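27 Jul 2025 -- Torkness bench, hand-held gripper review, garments

Second entry on the Saron hand-held gripper kit. The first one (March) covered the unboxing and the rigid objects. Since then we have had the replacement linkage set from Wendstead, fitted it, and moved on to clothing, which is what Mendonça want it for. They are quoting for a laundry-folding service and need to know if the hand-held kit is good enough to collect their own demonstrations, or if they should pay Saron to do it for them.

Settings as left in March, apart from the finger spring, which is now on the middle notch. The stiff notch made my thumb ache after a long run and I had started to rush the last few grasps, which shows in the logs. Middle notch is fine for knitwear. Have not tried it on denim.

Did 60 folds, same order each time: near sleeve in, far sleeve in, hem up to the collar. 47 were usable on first review. Of the rest, most were lost to tracking when I turned too fast at the end of a sleeve. 3 were my own fault for starting the recording late. Need to wait for the second beep, not the first. Whoever does the next run please note this, the manual has it wrong (page on quick start, I have pencilled it in).

Points on the kit itself:

- Grip on knit is good. The pads hold a single layer if you come in low and close slowly. Come in high and they slide over the top and take nothing.
- Two layers at once is hit and miss. Ribbed parts are easier than plain knit, probably because there is something to bite on.
- Weight is all at the front. Fine for short runs. I would want a wrist strap for anything longer.
- Export is slow. Put it on before lunch.
- The case is poor. One catch has already gone.

Dark clothes were the part Mendonça asked about most, so I gave them the longest run. The worry was that black on black (linkage arms against black cloth) would upset the fingertip tracking. Blue pads seem to deal with that.

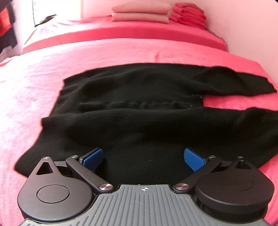

Tracking error on the dark run came out no worse than on the light one, as far as I can tell from the plots. I would still like a proper comparison with the lights off and the blind down before we put that in writing. Strong daylight on one side may be helping us.

Wear: the counter on the handle says over 1,000 closes now. Pivots still smooth, no play that I can feel. One linkage screw was a quarter turn loose after the new set went on, nipped up and marked with paint. Check it again at the start of the next session.

Cost: Saron's price for the collection service is still only a rough quote and does not say who owns the recordings. Wendstead can lease the kit by the month with spares included -- on what I have seen so far that looks the better deal for Mendonça, if they can spare a person to use it.

To do:

- ask Wendstead for soft pads to try on thin cotton
- rerun the lost folds, slower at the sleeve ends
- denim and towels, stiff notch
- new catch for the case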